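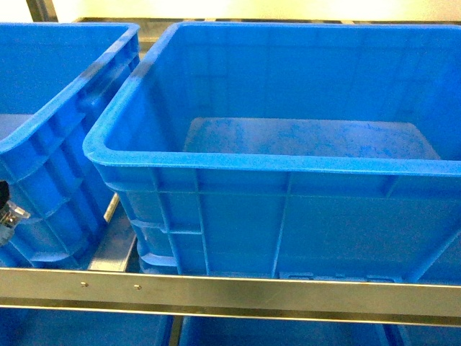 Blue crates on the upper shelf level, seen over the front rail. The big one is empty.

June 17, 2024. Open day at Dhillon, tote handling demo

Went over with Eun-ji and Cyrill. Our question is the same one as before: can a thing like this put parts into our crates and take them out again without somebody standing next to it all day. My short answer after the visit is that I still don't know, and I don't think they do either.

Host was Urs Frei, friendly, knows his stuff, talks fast. The software is called Plilirix and does the planning; the crate finding is a separate module, Bumemo, bought in from elsewhere. I asked who fixes it when the two disagree and got a long reply with no name in it.

The figure on the banner by the door was 2356 picks without a stop. Asked over how many days, which parts, and what counts as a stop. Urs said a retry is not a stop. So a run with a retry on every pick would still look perfect on that banner. Asked for the log. He will "see what can be shared". Eun-ji has written that down with a question mark.

What I watched for myself: 14 cycles on the upper level. 5 of them needed a second go at the rim. None failed outright, to be fair to them, and it was gentle with the crate each time. But slow. Cyrill timed one at 107 seconds from start signal to release and we could not agree whether that was a bad one or a normal one. Should have timed all of them. My fault, I had the clipboard and was arguing.

Things I'd want answered before October:

Rim. The light comes back off the top edge as a pale band and the wall under it is much darker. Does Bumemo use that edge? If so, what happens under our lamps, which are worse? Urs said they had "tried several lighting conditions". Which ones?

Dirt. The floor of the crate is mottled, light and dark patches, what looks like faint dust or scuffs, so at least they don't seem to be demonstrating with new ones. Ours are a good deal worse. I'd like to see it tell a flat grey washer from a scuff. No parts that small on the day.

Spacing. The gap between neighbours is narrow at the top and opens out lower down. Fingers on the outside of the wall would have to go in at the tight end. Cyrill thinks it's fine. I think it's fine until somebody shoves a crate over with their hip, as we all do.

Front rail. It hides part of the crate's foot from this side. There's a cut-out in the base that would make a handy reference and I asked if they use it. Not at present.

Lower level. More crates down there and no cycles on them while we were in the room. Urs said the lower level works "in principle". I have put that in quotes on purpose.

Johanna rang in the afternoon wanting a yes or no. Told her no to buying, yes to a second visit, on condition that we bring our own crates and our own rubbish lighting, and that we pick the parts. She asked if I was being difficult. Possibly.

Osaze reckons the Jakora people had the same demo in the spring and came away keen - he'll ask what they were shown. If it was upper level only, I'm not counting it.

To do: Eun-ji to chase the log. Cyrill to measure our shelf pitch properly, last numbers are from before the move. Me: box up the worst crates and stop people washing them.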